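# The Night Shift at Cosano

The radio play was due at six in the morning and it had no ending.

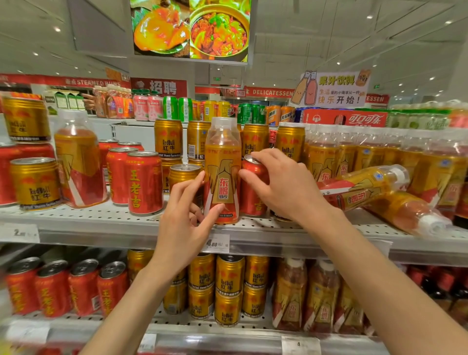
Benedetta Cocco thought the duke should die. She had thought so since page 3, she told me over the phone, and in her view the only open matter was whether he fell off the balcony or was helped.

"He can't die," I said. "He's the narrator."

"Then he can die slowly," said Benedetta.

I had been writing for Radio Odarine for two years at that point, which made me the senior dramatist. I was also the junior dramatist. The station went out to the town of Cosano and, when the wind was kind, to the near side of Cabello, and it paid me 255 a script, in a currency I will leave vague out of respect for it. For this sum I was expected to deliver fifty minutes of passion in a ducal palace, with a part for the station manager's aunt.

The aunt was the trouble. She had a lovely voice, low and full of gravel, and she would not say anything unkind. I had made her a poisoner in the first draft. She sent it back with a note asking whether the lady might bring soup instead.

So the lady brought soup. In act one she brought it to the duke, in act two to the duke's brother, and by act three there was so much soup going up and down the palace stairs that Benedetta, who did the sound effects, had asked for a second ladle.

At one in the morning I walked down to the all-night store for something with caffeine in it. I stood at the shelf a long time, the way you do when the choice is easy and the work at home is not. I bought two of something and drank one on the steps of the bank. It tasted like a melted crayon. I waited for the ending to come.

A dog came instead, looked me over, and moved on to the butcher's.

When I got back the phone was ringing.

"Koka," said Benedetta.

"Who is Koka?"

"The parrot. Page 11. You put a parrot in the library and then you forgot about it."

I looked. There it was, in my own typing: *a parrot, Koka, observes the brothers.* It had no lines. It had been observing the brothers for thirty-nine pages without so much as a cough.

"I do a very good parrot," Benedetta said, in the tone of a woman who had been waiting two years to be asked.

I will say this for desperation – it types fast. By three o'clock the parrot knew about the forged will. By four it knew about the countess, and I had gone back and planted a feather in act two so that it would look like I'd meant it. The duke and his brother stood on the balcony, each holding a bowl. The parrot spoke. The brother gasped, the duke confessed, and the aunt came in with a hundred and some words on forgiveness that I had cut from a different play, where they had been said by a bishop.

I delivered it at ten to six. The station manager read the last page standing up, in his coat.

"Does the bird have to be paid?" he asked.

"Benedetta's doing the bird."

"Does Benedetta have to be paid?"

We went out live that evening. The aunt was magnificent. The duke lost his place twice and covered it with sighing, which went over well with the older listeners. Then came the balcony, and the pause I had marked in red, and Benedetta leaned in to the microphone and let go with a shriek that put the needle flat against the pin and knocked us off the air in Cabello altogether.

Three letters arrived the following week. The first was from a man who wanted the soup recipe. The second complained about the bishop's speech, having heard it before. The third, from Cabello, asked very politely what the parrot had said, and whether the duke was all right.

I passed that one on to Benedetta. She wrote back that he had fallen off the balcony.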